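Away Supporters and Matchday Safety: Frequently Asked Questions
Vandenberghe Park, home of Orkton Football Club
Last updated July 2024

These answers apply to all league and cup matches at Vandenberghe Park. For some matches we publish extra arrangements on the fixture page, and those take priority over anything written on this page.

Tickets

Where do I buy a ticket for the away section?
From your own club. We send the full away allocation to the visiting team's ticket office and do not sell any of it ourselves. If your club returns unsold tickets, they are not put back on sale to home supporters.

Can I sit in the home stands if I support the visiting team?
No. Anyone in visiting colors in a home stand will be asked to leave. Stewards will move you to the away section if there is room and the match has not reached half-time. After that you will be taken out of the ground. No refund is given in either case.

Are away tickets sold on the day?
Only if your club asks us to open the away window. When it is open, it closes at kick-off. It takes cards only.

I lost my ticket. Can I get another one?
Bring photo ID to the away window. The duplicate costs nothing if your name is on the sales list your club sent us. If it is not on the list, we can't help, and you will need to call your own ticket office.

Getting to the ground

Which way should I walk from the train station?
Use the east exit and follow Erkum Street to Gate 3. It takes a little longer than the main road but it keeps you clear of the bars used by home supporters. Police may close the main road to visiting fans before some matches.

Where do away coaches park?
In the Erkum Street lot, next to the away turnstiles. There are spaces for up to 26 coaches. Drivers have to stay with their vehicles from the final whistle until the police release them.

Is there parking for cars?
Not at the ground. The Kindard shopping center allows matchday parking on its upper level for a fee. It locks its gates late in the evening, so check the closing time on the sign before you leave your car.

Can I walk into town with a group of other away fans?
Yes, as long as the police have not asked you to stay in one place. Organized marches need to be agreed with them ahead of time. Your supporter liaison officer can make the request and should do it at least a week before the match.

Entry and searches

When do the away turnstiles open?
Ninety minutes before kick-off for league matches and two hours before for cup matches.

Will I be searched?
Yes. Everyone entering the away section is searched, children included. A child is searched with a parent or guardian present. You may ask for a steward of the same sex, though there can be a wait.

What am I not allowed to bring in?
Flares, smoke canisters, fireworks, laser pens, glass, cans, any kind of alcohol, umbrellas with a metal point, and bags larger than a standard sheet of paper. Drums and megaphones are allowed only if your club has registered them with us. Flags need a fire certificate if they are wider than two meters.

What happens if a flare is found on me?
You will be refused entry and handed to the police. Your details are also passed to your own club. Orkton bans anyone caught with pyrotechnics from Vandenberghe Park for at least three seasons, and the ban covers every event held here.

Can I leave a bag somewhere?
There is a bag drop beside Gate 3. It has 175 numbered lockers and they fill up early for big matches. Items left overnight are moved to the club office and kept until the end of October.

During the match

Do I have to stay seated?
Rows A to F of the away section are for supporters who want or need to sit. Behind row F there are rails, and you may stand in front of your seat.

Why is there an empty block next to us?
It separates the two sets of supporters. The netting stays up all season. Climbing on it, or throwing anything over it, leads to ejection.

Someone near me is throwing things or shouting racist abuse. What should I do?
Tell a steward or text the reporting number printed on the back of your ticket. Give the row and seat if you can. The control room will look at the cameras for that block. You don't have to give your name, and stewards will not point you out.

Who is in charge of the stewards?
Nipon Rattanakul is the safety officer and is on duty at every first-team match. Waraporn Meesuk runs the away section team, and you can ask any steward to call her.

After the match

Will we be held back at the end?
Sometimes. The decision is made by the police, usually during the second half, and is announced over the speakers. The longest hold last season was 44 minutes, after the cup semifinal. Toilets stay open during a hold. The food kiosks do not.

I need to leave early for medical reasons. Can I get out during a hold?
Yes. Speak to a steward or go to the first aid room behind row A. You will be walked to the street.

I was hurt in trouble outside the ground. Who do I report it to?
Report it to the police first, as the streets are their responsibility. Then send us the time and place, with a copy of your ticket. Shirley Chan in the supporter services office keeps a record of these reports and passes them on at the review meeting held after every match.

How do I appeal a ban?
In writing, within 28 days of the date on the letter. Appeals are heard by Sombat Wongsuwan, who has no part in the original decision. You can bring one person with you to the hearing.

How do I make a complaint about the way I was treated?
Use the form on the contact page or write to Nantana Rojanasak, supporter liaison officer, at the club address. Please include your seat number. You will get a reply within ten working days.

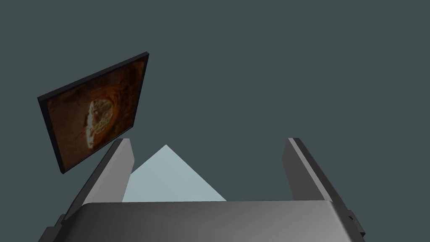

Two-finger gripper, computer rendering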